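Vesna had meant to be done with the hall closet by lunch on Saturday, but Vesna had meant a great many things in her life, and the closet was the kind that kept handing you something else to sit down and think about. Two umbrellas, a tin of shoe polish gone hard, a road map of Prenddale with the good bakery circled in pencil. And then, at the very back behind the vacuum hoses, the pink bone.

She called Stella in from the porch, and Stella came with her coffee still in her hand.

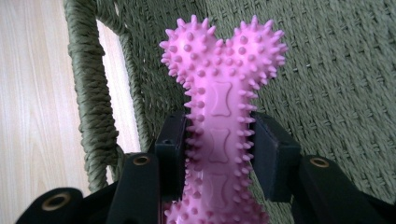

The pink bone, spikes and all.

"Oh, that thing," said Stella. "He carried it all the way to the lake and back, and wouldn't let either of us touch it."

Tutden had been a big, slow, yellow dog with very firm opinions, and he had owned nearly 100 toys if you believed Vesna, who had paid for them. He'd loved this one best - the rubber nubs, the little bones down the middle, the awful squeak his teeth made on it during the evening news.

"Loan's puppy is five months old," Stella said after a while. "She's eating the chair legs over there."

Vesna turned that over in her mind for as long as it took to fold the map. Then she went to the kitchen to find some dish soap and the old brush, and ran the water until it was good and warm.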